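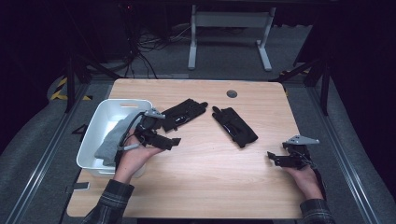
By Hongjun Ding
Munro process notes | Last revised 1st November

Setting up and running a bench for hand-held gripper demonstrations

These instructions cover table work in which one operator holds a gripper in each hand and moves soft goods between a bin and the table surface. They apply to all Munro benches and to partner sites that record under the Pronik task list. They do not cover powered arms or any cell with an interlocked guard. For those, use the site safety file.

The task used as the working case is glove sorting: black gloves, a white plastic bin, a folded gray cloth in the bin, and a plain light tabletop. The same rules hold for socks, towels and small garments unless the task card says otherwise.

Before you start

Read the task card in full. The card gives the item list, the start layout, the end condition and the permitted variations. If the card and this page disagree, the card wins for item choice and this page wins for safety and cable routing.

Check that you have the current card revision. Cards issued before July used a different numbering scheme and must be withdrawn.

You will need:
Two hand-held grippers, left and right, with mounting brackets tight
The bin and items named on the card
A lint roller
A session log, paper or electronic

1. Prepare the floor

Cables that cross the floor must run behind the bench, outside the area where the operator stands. Cover or tape any cable that a person has to step over. Tripod feet stay behind the table line. Hazard tape marks the limit for people who are not part of the session, and it is replaced when an edge lifts.

Check rails, stands and curtains with a hand push. Nothing should shift. A curtain that can reach the operator's elbow must be tied back.

2. Prepare the table

Clear everything that is not on the card, including pens, phones, drink containers and spare fasteners. Wipe the surface and let it dry.

If the table has a cable grommet, decide at the start whether it is to be left open or capped, and keep it that way for the whole session. Do not route gripper cables through it. Small items can drop into an open grommet, so keep start positions at least 60 mm from its rim.

Place the bin on the side stated on the card. For glove sorting this is the left side. The handle slot may face either way, but the direction is logged.

3. Check the grippers

Open and close each gripper fully ten times before the first episode. The jaws must meet along their whole length and return without sticking. Look for grit in the hinge and for play in the bracket on top. A loose bracket invalidates every episode recorded since the last check, so tighten it at the start and check it at each break.

Each cable needs enough slack for the operator to reach the far edge of the table without tension. It should leave the gripper and pass the wrist in one loose loop. Do not wrap it around the forearm. If it catches on the table edge during a reach, stop and reroute.

4. Operator clothing

Long sleeves are permitted if the cuffs are buttoned or otherwise close to the wrist. Patterned fabric is permitted and is entered in the log. Remove rings, watches and lanyards. Sleeves must not be changed or rolled partway through a block of episodes. If the operator is too warm, close the block first.

5. Set the start layout

For two gloves on the table, the standard start positions are:
Glove A: flat, near the bin, fingers pointing away from the bin
Glove B: flat, near the center of the table, set diagonally

Neither glove may overlap the other or hang over the table edge. Where a glove has a reflective strip on the back, place it strip up unless the card calls for a mixed layout. Glossy strips change appearance with small changes in angle, and the strip-up start keeps the first second of each episode comparable.

Cloth in the bin may drape over the near rim. It may not cover the handle slot. Refold it after every tenth episode, or sooner if it has slid more than halfway out.

6. Run the episode

Begin with both grippers over the table, jaws open, pointing toward each other. Hold for one second.

Move at a steady working pace. Grip the glove at the cuff or at the base of the fingers. Pulling by a single fingertip stretches the material and is recorded as a handling fault. Use the second gripper to support the item if the card says two-handed.

Do not touch any item with a bare hand between the start hold and the end hold. If an item falls to the floor, finish with an end hold and mark the episode as dropped. Do not pick it up and continue.

Keep the jaws clear of each other. Contact between grippers at speed is the most common cause of bent jaw tips at our benches.

7. Log and label

Enter the result before resetting the table. Permitted results are complete, dropped, handling fault and void. Free text goes in the comment field only. Void is reserved for equipment faults and interruptions; a clumsy but finished episode is complete.

The Flultivach pilot closed with 416 episodes, of which 234 were usable. Most of the remainder were lost to missing or late log entries. The recordings themselves could be played, but their start layouts could not be confirmed.

8. Breaks and stop conditions

Take a break every 60 minutes or sooner. Set both grippers down on the table with the jaws closed and the cables untwisted.

Stop the session at once if:
A cable jacket is cut or a connector is warm to the touch
A rail, stand or table frame moves under light contact
Any person crosses the hazard tape
The operator reports pain or numbness in the hand or wrist

Restart only after the cause is entered in the log and steps 1 to 3 have been repeated.

Retention

Session logs are kept for 365 days at the recording site. Minside users upload a copy at the end of each shift and keep the original.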